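The Shelf Life Letter: What the Date Is Telling You

My father-in-law, Magdy Kabbaj, believes that the date printed on a carton of yogurt is a legal deadline. At midnight the yogurt turns. If you were to open the door at 12:01 you would catch it in the act. His daughter, Marwa Berrada, to whom I have been married long enough to know better than to take sides, believes the date is a suggestion put there by people who would like to sell more yogurt.

They spent most of a visit in May arguing about a tub of sour cream. I was asked to rule on it. I said I would look into it, which bought me a month and has now cost me a newsletter.

So I have been reading about dates on food. I went in expecting a system. What I found was closer to a family argument that had been printed on packaging.

Let's start with the part that surprised me most. In the United States, with the exception of infant formula, there is no federal rule that makes manufacturers put a quality date on food. Some states have their own ideas, and they don't match. Milk in particular seems to bring out the independent streak in state governments. But for most of what you bring home, the company picks the date, and the company picks the words in front of the date, and then you stand in your socks at eleven at night trying to work out what they meant.

The words are where it gets good. "Best if used by" is about quality. The maker is telling you that after this point the crackers may be less crackery. "Sell by" isn't addressed to you at all. It's a note to the store about how long to leave the thing out, and you are reading somebody else's mail. "Use by" sounds like a threat, and on most products it is still the maker's opinion of when the stuff is at its peak. "Freeze by" is the one nobody in my family had ever noticed, including me, and I have owned a freezer my entire adult life.

Then there are packages that just have a date. No verb. "Mar 14." Mar 14 what? Born? Died? I have a can of chickpeas like this and I have decided it is a birthday.

Magdy's position, when I laid this out for him over the phone, was that if the date meant nothing they wouldn't print it. It is hard to argue with a man who has that much faith in printing. He worked for 30 years in the office of a plumbing supply firm in Londthorpe, where I gather things that were printed meant what they said.

Marwa's position is that you have a nose. She is proud of hers. She will open a container, lean in, make a face like a judge at a dog show, and hand down a verdict. She has done this with other people's food, in other people's homes.

I'm sorry to report that both of them are wrong in places. I checked this twice, knowing I would be eating dinner with them again.

The nose is good at spoilage. Spoilage is what most of us mean when we say food has gone off: sour milk, slimy lettuce, bread with a small green suburb on it. It's unpleasant, and it announces itself. The kinds of bacteria that make people seriously ill are a separate crowd, and some of them don't smell like anything. Listeria will grow at refrigerator temperatures, slowly, and will not send word. So the sniff test tells you whether you'd enjoy the thing. It has much less to say about whether the thing would enjoy you.

On the other side, the date assumes you have done your part. It's written for an unopened package kept at the right temperature. Once you peel the lid back, that number is history and a new clock is running, and the new clock isn't printed anywhere. Magdy had a jar of pasta sauce that he considered good until the following spring, on the evidence of the lid. He'd opened it before the holidays. He was not pleased to hear about the second clock, and said it should be on the jar. I think he has a point.
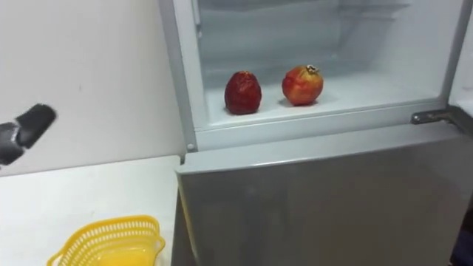
The temperature you want is 40 degrees Fahrenheit or below. A surprising number of people have no idea what theirs is, and the dial is no help. Mine is marked one through seven, and I had always assumed seven was the warmest, for reasons I can't reconstruct. I bought a little thermometer for a few dollars, stuck it in a glass of water on the middle shelf overnight, and learned that I had been running a mild spring day in there. If you do one thing after reading this, do that one. You can skip the rest and nobody will write to your mother.

The door is the warmest part, as a rule, and of course the door is where the manufacturer puts the egg rack and the milk shelf. I can only think the person who designs the doors has never met the person who designs the rest of it. Ketchup is happy there. So are mustard, pickles, and that bottle of hot sauce you got as a gift. Milk and eggs do better further in. Raw meat goes at the bottom, in something with sides, so that if it leaks it only ruins its own day.

And then leftovers, where every household keeps its own religion. The usual advice is three to four days for cooked food. In Marwa's family it was "until your uncle visits." In mine there was no rule, only a contest to see who would crack first and deal with the foil. Cooked food should also go in within two hours of coming off the stove, or one if it's a scorcher out. You don't have to let it cool all the way on the counter first, which my grandmother would have told you was how you broke a refrigerator. A big pot of soup should be split up into shallow containers, though, or the middle stays warm half the night.

I asked readers last time to send in the oldest thing they could find without moving furniture. Thank you, and also, are you all right? A couple in Flandmont had a jar of mint jelly that had come with them through two moves. One of you found 22 packets of soy sauce in the butter compartment, and no butter. A reader who asked me to leave out his name, and whose name I will be taking to the grave, has a slice of his own wedding cake in the freezer and has been divorced from it for some time.

Frozen food, I should tell him, stays safe more or less forever if it's kept at zero. It doesn't stay nice. The cake won't hurt him. I can't speak for the memories.

Canned goods are tougher than people think, too. High-acid things such as tomatoes and pineapple are at their best for a year or a year and a half, and low-acid ones such as beans and corn can go for years beyond that. What matters is the can. Bulging, leaking, badly rusted, or with a deep dent along the seam - out it goes, and you don't taste it to make sure. A small dent on the side is mostly a matter of looks.

Eggs usually outlive the date on the box by a good stretch if they've been kept cold, three to five weeks from the day you bring them home. Everyone knows the trick with the glass of water, where the old ones float. All that shows is that the egg has lost some moisture and taken on air, so a floater is old and may well be fine. Crack it into a separate bowl and see. I made a lot of omelets for this newsletter, and I'd like it noted.

Hard cheese with a spot of mold can be saved if you cut at least an inch around and below the spot and keep the knife out of the mold. Soft cheese can't. Neither can bread, whatever your aunt did. Shredded cheese can't either, which makes sense once you picture trying.

Deli meat I have bad news about. Three to five days after opening. I read that line to Magdy and there was a long silence, and then he asked whether it applied to the good kind.

As for money, the letter's one attempt at arithmetic was mine. I kept a list on the side of the cupboard for a month and wrote down everything we threw out and what it had cost. It came to 62 dollars. Most of it was produce, which doesn't carry a date at all, so I couldn't even blame the printing. There were two bags of spinach. I buy spinach the way other people buy gym memberships.

We've changed a few habits since. There's a roll of masking tape and a marker in the drawer now, and anything that gets opened gets the day written on it. Marwa considers this an insult to her nose and does it anyway, in very small letters. Things that need eating soon go at eye level. The spinach is bought one bag at a time, and it has to be finished before it can be replaced, like a library book.

The sour cream, for those who have been patient, was eight days past its date and had been opened the evening before. It had been cold the whole time. I ruled that it was fine. Marwa had it on a potato. Magdy watched her through the whole meal and called the next morning at seven to see how she was.

Next month: spices, and why the paprika in your cupboard tastes like a red envelope. Send me the dates off your oldest jars, and please go easy on the attachments. The inbox took in 300 messages last time, and a good many of them were photographs of mustard.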